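Prüfliste Gemeinschaftsraum und Teeküche, Haus Bautista
Stand September, geprüft von Faisal Khokhar, begleitet von Nusrat Bugti

Rauchmelder Flur: in Ordnung. Testknopf gedrückt, Ton laut und deutlich.

Rauchmelder Teeküche: in Ordnung, aber die Batterie ist vom vorigen Jahr. Bitte beim nächsten Rundgang wechseln.

Feuerlöscher neben der Eingangstür: Plombe vorhanden, Druckanzeige im grünen Bereich. Der Aufkleber von der Firma Larnia ist schlecht zu lesen. Ich habe angerufen, sie schicken einen neuen.

Löschdecke: hängt richtig. Der Karton mit Altpapier stand davor und wurde von mir in den Keller gebracht. Ich bitte alle, diese Stelle frei zu lassen.

Fluchtweg zum Hof: Mangel. Breite an der engsten Stelle neben dem Schuhregal nur 60 cm. Das Regal muss an die andere Wand. Herr Nilsuwan hat mir zugesagt, dass er das übernimmt.

Tür zum Hof: schliesst schwer, öffnet aber von innen ohne Schlüssel. Das Scharnier unten braucht Öl.

Notbeleuchtung: eine Leuchte von 2 ist dunkel. Ersatz bei Skarkelico bestellt, Lieferung noch offen.

Steckdosen und Verlängerungen: teilweise in Ordnung. Die Mehrfachsteckdose hinter dem Kühlschrank war warm, als ich sie mit der Hand berührt habe. Daran waren der Kühlschrank und der Wasserkocher zusammen angeschlossen. Den Wasserkocher habe ich an die Wandsteckdose gesteckt. Die alte Mehrfachsteckdose soll man nicht mehr benutzen.

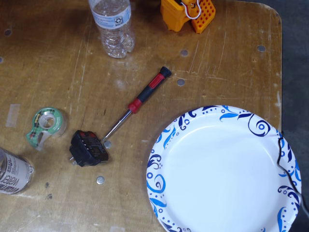

Heisswassergerät: Temperatur am Regler war auf die höchste Stufe gestellt. Ich habe sie niedriger eingestellt. Wenn jemand damit nicht zufrieden ist, bitte mit mir sprechen und nicht selber drehen.

Herdplatten: sauber, Schalter rasten gut ein. Die Abschaltuhr läuft, aber die Beschriftung ist abgerieben. Neue Beschriftung mache ich selbst.

Putzmittel: Mangel. Der Entkalker von Cloltex stand in einer Trinkflasche ohne Etikett unter der Spüle. Das ist gefährlich und darf nicht wieder vorkommen. Inhalt wurde von Frau Bugti entsorgt.

Verbandkasten: Pflaster fast leer, Handschuhe fehlen. Nachkauf bis 200 Franken ist bewilligt, der Beleg geht an Arsalan Baloch.

Fenster: alle öffnen und schliessen. Beim Fenster zur Strasse ist der Griff locker.

Nächster Rundgang um 18 Uhr nach der Hausversammlung. Offen bleiben Fluchtweg, Notbeleuchtung und Verbandkasten.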